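I bought the Pollia throw back in May, after my old blanket finally gave up at the seams, and I've slept under it or sat under it pretty much every evening since. So I figure I'm allowed an opinion by now!

Quick background. I run cold. My living room has one big drafty window and a couch that sits right under it (bad planning, I know, but there's no other wall long enough). My old throw was a Zarora, the thin knitted one everybody seemed to have a few years ago, and it was fine until it started shedding into my tea. My friend Iqra Memon has the Pollia in green and wouldn't stop talking about it, so I caved.

I paid $72 for the large. That's more than I wanted to spend on something I mostly use for watching TV, and the Marwat version I'd been eyeing was a good bit cheaper. I had the Marwat in my cart twice. What put me off was the size, because it barely covers my feet if I pull it up to my chin, and I'm not tall.

## The good

It's heavy in a nice way. Not weighted-blanket heavy, just enough that it stays put when you roll over or reach for the remote. It drapes over your knees and tucks in around your sides without that puffy gap you get with cheap fleece. I've washed it 9 times so far, cold and gentle like the tag says, and it hasn't shrunk any that I can tell.

It doesn't pill much either. I get a few little fuzzballs along the edge where I always grab it, and I go over those with a sweater shaver maybe once a month.

## The not so good

Drying takes forever. I don't put mine in the dryer (Iqra did, and one corner of hers came out a bit crunchy), so it hangs over the shower rod overnight and it's still damp at the hem at breakfast. If you only own one blanket, plan for that.

It also shows every single thing you do to it. Run your hand across it and there's a mark, sit on it and there's a bigger mark. I like that look, kind of like old suede, but my sister can't walk past it without smoothing it down.

And the packaging! Three plastic bags, one inside the other, and a cardboard sleeve around the lot. Come on, Pollia.

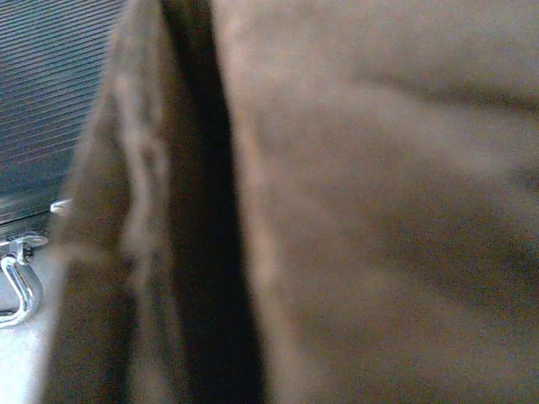
Is it warm enough to use as the only cover on a bed?

For me, only in summer. Once the nights cool off I want a real comforter, and I put the throw on top of that across my feet.

I did look at the Illon before I ordered, which goes for $158 and comes with a storage bag. I felt it in the store and it's softer, no argument there. I just couldn't see myself eating popcorn under it.

Four stars from me. I'd buy it again, probably in a darker color, and I'd wait for a sale.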